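Notebook, pantry corner, small kitchen at Cundwood
September 24, 2026

Third try at giving every item a fixed place. Shelves are wiped, labels not yet printed.
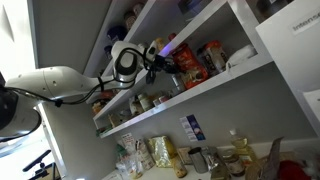
I continue from the August entry, where Liên Đỗ and I agreed on zones. Her proposal was to sort by how often we reach for a thing. Mine was to sort by kind, dry with dry and oil with oil. We tried mine first and it was not so good, because the salt was beside the rice and everybody needs salt but the rice only on cooking days. So now it is a mix of both.

Zones as they are written on the paper inside the cupboard door:

Top: reserve jars with dark contents, tea that we don't drink every week.
Upper shelf: opened bags and tall jars.
Lower shelf: small bottles, spice packets, seasoning. Low things only.
Counter: oil, coffee, and whatever is waiting for its place.

The counter is the weak point. It was the same in August. I put things there "for a moment" and then the moment is very long. At present there are paper bags, foil bags, a cup, a glass jar and the bottle of oil all standing together, and to take the oil I should not have to move anything. Floor Nijs suggests a tray for the waiting things, so that when the tray is full one must stop and sort. I like this. There is a Wuyts tray in the storage room, 400 mm long, and I will try if it fits beside the wall socket.

Measured again today, because I did not trust my own numbers. Lower shelf is 600 mm usable width. The spice packets take 100 mm at the left if they stand upright in a box, and much more if they lie down, as they always do after two days. They slide under each other and we buy the same cumin again. Need a narrow box without lid. The Mosau ones are too deep, I checked, the packets disappear completely inside. A cut milk carton would do it for testing.

Red food bag on the upper shelf: it is the largest thing there and I'm not sure it should stay. When it is full it stands by itself, but when it's half used it leans on the neighbours. Liên wants to pour it in a jar. I'd rather fold the top and use a clip, then we keep the cooking instructions and the best-before date. To decide together.

Foil bags. Two problems. First, one cannot see what is inside. Second, they never stand the same way twice. I propose masking tape with name and date of opening, on the front, not on the bottom like last time. Black marker only – the blue one rubs off, see August.

Jars: the Grudmont lids don't fit on the older glasses, even when it looks like they do. One quarter turn and they jump. I have put the wrong lids apart in the drawer under the kettle. Please don't put them back with the others.

To do
– print labels, 13 pieces, letter size bigger than before
– tray for the counter (me)
– milk carton box for the packets (Floor)
– buy clips, the strong kind
– ask Liên if the flour should go to the bottom cupboard, it is heavy and the colour of the bag is anyway the same as the sugar

Question for later: does the oil stand too much in the light on the counter? At home I keep it in the dark. Liên says we use it up before it can matter.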